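Home | Reviews | Browsers | Mobile | Archive | About

Clandamitz Clipper 2: is a smarter bookmark bar worth paying for?

March, by the Traststead desk

I have about given up on bookmark managers. Every one of them promises to bring order to the mess, and every one ends up as a second mess next to the first. So I installed Clandamitz Clipper 2 with low hopes, imported my 2000 bookmarks, and waited for something to go wrong.

The import went fine, I'll give it that. The automatic tagging did not. Clipper made 56 tags out of my old folders, and a good number of them mean the same thing. "Recipe", "recipes" and "cooking" all got their own spot in the sidebar. You can merge them by hand, one pair at a time, through a menu buried in the settings.
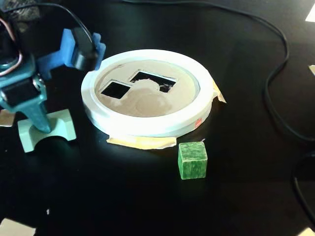

Search is better. It looks inside the saved text of a page as well as the title, and it's quick. But the saved copies only update when you open them, so dead links stay hidden until you click on one. The old version flagged these for you. I have no idea why that was dropped.

Then there is sync. It works between two computers, as long as both run the same browser. The phone app is read-only for now - "for now" being what Gustesum also said about theirs.

The trial lasts 14 days. Use all of it before you hand over a card number. I went back to plain folders and a search box.

Comments (3)

villanueva_fan: You can merge tags by dragging if you hold Shift. Not in the help pages, of course.

tabhoarder: Sync ate my folder order. Back up first.

mkr: Still on version 1 and staying there.

Older posts | Newer posts | Top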